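Section 4: Recording Your First Showcase Song at Home

Now for the fun part! By this point you should have your singer account, your show code from your director, and the Proltico Stage app open on your phone or laptop. If the app is still asking you to pick a show, go back to Section 3 and finish that first, or your song will land in the general folder and your director will have to go hunting for it.

Everything in this section can be done in one evening. Our testers at the Drirnach youth theater got through it between dinner and bedtime, and several of them went back for a second song the same night.

Before you start

You will need:
– a phone, tablet or laptop with a camera
– wired headphones or earbuds
– something steady to lean or clamp the phone on
– your backing track, already downloaded from the Tracks tab
– a glass of water (really, put it in the room now)

Note: Wireless earbuds will work for practice, but they add a small delay. For the take you plan to send in, use a wire. The difference is huge once 60 voices are stacked together in the finale.

4.1 Set up your room

1. Choose the softest room you have. Bedrooms with rugs, curtains and a full closet are wonderful. Kitchens and bathrooms ring too much, even though they feel great to sing in.
2. Turn off fans and air conditioning. Close the windows.
3. Stand facing a window or a lamp. Light behind you will turn your face dark on screen.
4. Hang something plain and dark behind you if your director asked for a "blackout look." A bedsheet or a length of cloth is fine. Smooth it with your hands and pin the top corners first, then work down.
5. Put your phone at eye level, sideways, an arm and a half away from you. 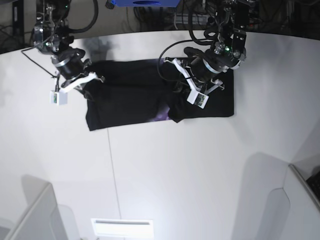

6. Open the Stage app and tap New Take. Check the outline on the screen. Your head and shoulders should fill it, with a little space above your hair.
7. Put your other phone notifications on silent.

Caution: Do not clamp the phone to a music stand that wobbles. We have seen a very good second act solo end face down on the carpet.

4.2 Set your sound level

1. Plug in your headphones and tap Sound Check.
2. Sing the loudest line in your song. Go for it! Singing at half strength here is the most common mistake we see, and it makes the real take crackle.
3. Watch the bar. It should climb high in the green and touch yellow now and then. If it reaches red, take one step back and sing the line again.
4. Now sing your quietest line. If the bar barely moves, come back half a step.
5. Tap Save Level. The app keeps this setting for the whole session, so you won't have to repeat it between takes.

Note: Leave one ear uncovered if you find it hard to stay in tune with both ears blocked. Plenty of stage performers do. Just keep the loose earbud tucked away from the microphone so the backing track doesn't leak in.

4.3 Clap in

The clap is how the app lines you up with everyone else. It takes a second and it saves your music director hours.

1. Tap Record.
2. Wait for the four white dots to count across the top of the screen.
3. Clap once, in view of the camera, on the fourth dot.
4. Lower your hands, breathe, and wait for your intro.

If you miss the clap, stop and start over. Please don't add a second clap later in the take. The app listens for the first sharp sound, so a dropped pencil can fool it too.

4.4 Sing it!

1. Look just above the lens, as if the back row were up there.
2. Keep your face alive during the rests. The editor may cut to you while someone else is singing.
3. Hold your last pose until the track ends and the dots turn gray.
4. Tap Stop.

Record as many takes as you like. Each one is saved by number, and nothing leaves your device until you press Send. Robel Alemneh, who directed the very first online showcase made with Stage, asks his cast for three takes: one careful, one big, one just for joy. He ends up using the third one a lot.

4.5 Choose and send

1. Open My Takes and play each one back with headphones.
2. Tap the star beside your favorite. You can star only one take per song.
3. Check the name line. It should read the way you want it in the end credits, with capital letters and accents in place.
4. Connect to Wi-Fi and tap Send. Keep the app open until the bar is full.
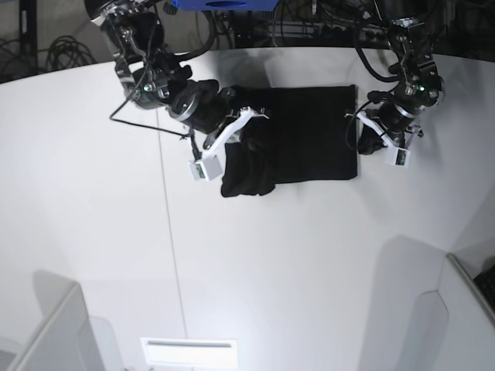
Black cloth on a white tabletop, with a robot arm on either side.

5. Look for the green "Received" label. Your director sees your song right away and can leave you notes, which show up under the Messages tab.

Caution: Deleting the app before you see "Received" also deletes your takes. Updating the app is safe.

4.6 If something goes wrong

My clap wasn't found (message 57). Your clap was too soft, or something else made a noise first. Record again in a quieter room and clap closer to chest height.

The track and my voice drift apart. Check for wireless earbuds. If you were wired, close your other apps and try once more.

The picture is upright and won't turn. Unlock screen rotation in your phone's settings, then start a new take. Takes already recorded upright can't be turned later.

Send stops partway. Leave the screen open and move closer to your router. The app picks up from where it stopped.

I want to replace a song I already sent. Go for it, right up until your director locks the show. Star the new take, tap Send, and answer Yes when asked to replace.

Once your solo shows as received, go on to Section 5 to record your lines for the group numbers.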